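Ticket: Musulberg cabinet door routine, door not closing fully
Build: Neltov two-arm mobile base, shared workshop
Status: open
Priority: normal

Reported Thursday

The door routine runs to the end and reports success, but the door is left ajar. It happens on the low wooden cabinets by the desks. Opening is fine. On closing, the hand pushes the door most of the way, then the arm goes back to its rest pose before the catch has engaged. No error in the log, only this:

door_close: contact
door_close: target reached
arm_r: retract

The latch is a small black plate on the inner face of the door, near the free edge.

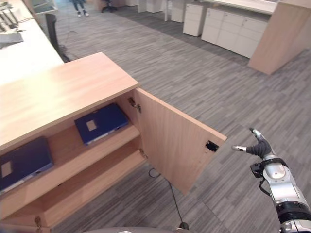 I had the closing force limited to 6 N from when we were testing on a foam panel. Put it up in small steps with no real change, so I set it back. I don't think force is the main fault. The encoder on the wrist read 1,564 at the point where it stopped pushing. When I moved the arm by hand until the catch clicked, it read 1,983. So the routine is stopping short.

Things tried so far:

1. Restarted the Damgaard controller. No change.

2. Zeroed both arms against the calibration block and ran it again. Same stopping point.

3. Checked the hands. Fingertip pads are all on, and I worked each finger joint through its travel with the power off. Nothing binding. Pushed the ribbed cover back a little to see that it wasn't dragging on the knuckles.
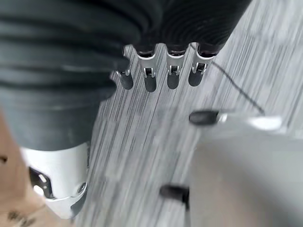

4. Swapped the Cloltton contact module for the spare. Same result, so the original has gone back in.

5. Raised the contact timeout to 500 ms. The push lasts longer but still ends short.

Update, Thursday 16:40

Tried the next cabinet along. That one has a lock fitting on the outer face of the door, close to the free edge, and the planner seems to take it for the door surface when it picks a contact point. The finger then lands early and the routine calls it done.

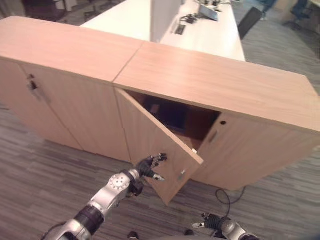
I've moved the contact point in towards the middle of the door, clear of the metal. Out of six runs it closed four times. On the other two the base had rolled back slightly, so I'd like the wheel brakes looked at as a separate ticket.

Please also keep the floor cable clear of the wheels before running anything here. I have taped it once and the tape doesn't hold on this carpet.

Still to do: save the new contact point in the shared config, take the success check off "target reached" and tie it to the encoder value. Leave this open until both are in.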